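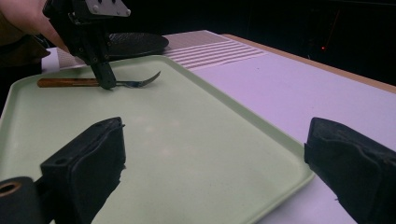
Eilidh Baxter, 26/12/2021

I lost most of November to a fault that took five minutes to fix, so I'm writing it up in case your hand-held grippers start doing the same thing. Ours record someone picking things up and putting them down, and the arm copies it later. We'd been at it for weeks with cutlery on a tray. Then the arm started closing its fingers just past the fork, over and over, and driving the tips into the tray hard enough to trip the force limit. It cracked one tray and I used up a few words I don't say in front of my mum.

I blamed the arm first. Don't do that! I recalibrated it twice and got nowhere. The trouble was in the recordings: the left gripper was reporting its fingers wider open than they were, and it got worse the longer a session ran. A grub screw on the finger carriage had backed off and the encoder wheel was slipping on its shaft.

If you think you've got the same problem, this is the order I'd go in now.

1. Stop the arm and hit the e-stop before you put your hands anywhere near the fingers. I know, but I've seen people skip it when they're cranky.

2. Close the gripper fully by hand and write down the opening it reports. Open it, close it, write it down again. Keep going for 39 cycles (our slip didn't show up until well past 20, so don't quit early). A healthy one comes back to the same number every time. Mine crept up to 5 mm.

3. If it creeps, power off, take the side cover off and put a dab of paint marker across the wheel and the shaft. Do another batch of cycles. If the two halves of the mark don't line up any more, there's your slip.

4. Back the grub screw right out, clean the old threadlocker off, put fresh stuff on and do it up snug. Leave it overnight. I left mine an hour the first time - it came loose again by lunch.

5. Redo the zero, then do a slow dry run at the table with both grippers and no cutlery, keeping an eye on the two readings as you go.
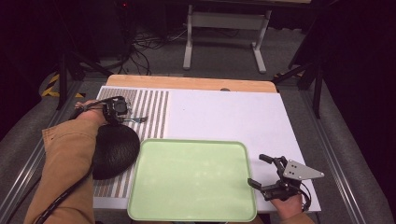 Alasdair Leckie reckons step 5 should come with a second check, closing each gripper on a feeler gauge, because a slipping wheel can still read a perfect zero if you happen to catch it at the right spot. Fair call, and I've added it to our sheet.

6. Go back through your old recordings. We had 1,389 and I binned 83 of them, all from the left gripper after the drift set in. Retrain without them before you let the arm near a tray again, and run it at low speed for the first day.

I now do the cycle test every morning while the kettle's on.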